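Let the simulator be boring

5 min read

I help out with the Friday robotics club at Ristusbridge, and every spring I have the same argument with somebody's parent. Why, they ask, are the kids staring at screens when they signed up for robots? Fair question! I used to ask it myself. This term I've changed my mind so completely that I've become a bit of a bore on the subject, so you may as well have the long version.

Our project this year is a sorting job. There's a simulated arm on a simulated table, a tray with three compartments, and some odds and ends that need to end up in the tray. The students write the code that gets them there. The team call their program Trito, after a long debate I was glad to miss, and most of what they look at all evening is the view down past the fingers.

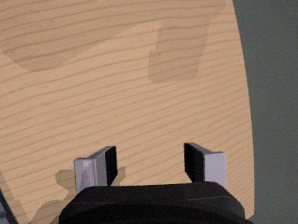

Open gripper, bare table: the close-up view in Trito.

Not exactly telly, is it? But I've come to love how dull it looks. With a real arm in the room everybody wants to see it wave. They crowd round, somebody films it, and the person who was halfway through working out why the wrist angle is wrong gives up and joins in (I've been that person). On a screen a wrong angle is just a wrong angle, and you have to sit there and think about it.

Then there's the money. The decent second-hand arm we were quoted for came to 2,000 pounds before anyone had bought a gripper, and our whole budget for the term was 200. You can see where that leaves a club like ours. The simulator costs us nothing but patience, and every student gets a whole arm to themselves. 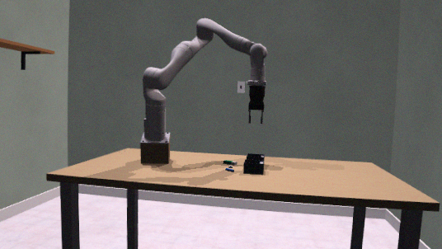
I also think they're braver with it. Last year we had a little desktop kit and the younger ones barely dared to touch it in case they broke something. Now they'll try any daft idea going. One lad sent his gripper straight into the tabletop 28 times in one evening, changed one number, and went home delighted. I can't imagine letting him do that with something that has gears in it.

The case against is a good one, though, and I don't want to wave it away. Simulated nuts are very well behaved. They don't have grease on them or roll under the radiator. The light stays where you left it and the table never wobbles.

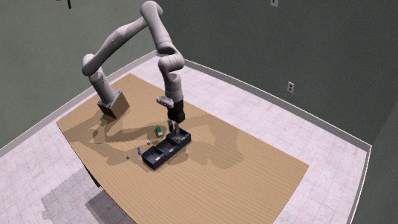
So a student can get quite cocky, and I've met one or two who think the hard part of robotics is over once the code runs. It really isn't, and a club that only ever works on screen is leaving something out. My answer is to do it in order – five weeks of simulation, then a day with a real arm at the Fukov workshop, where they can find out what friction is like when it's in a bad mood.

What I won't accept is that the screen weeks are the lesser half. That's where they learn to break a job into small pieces: get above the thing, go down, close, come up, check. It's slow and fiddly and there's nothing to put on the school website.
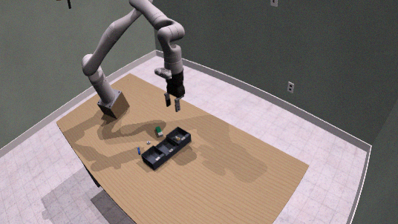

Asuka Hosoda read a draft of this and told me I was letting myself off lightly. Her view is that one day with real hardware is far too little, that students should handle a motor in the very first week, even a cheap one, and that by week five the quieter ones have already decided that robotics is typing.

I've been chewing on that since. She may be right about the motor, and we could stretch to a few out of the 200 if we skip the pizza. I'd still keep the order much as it is.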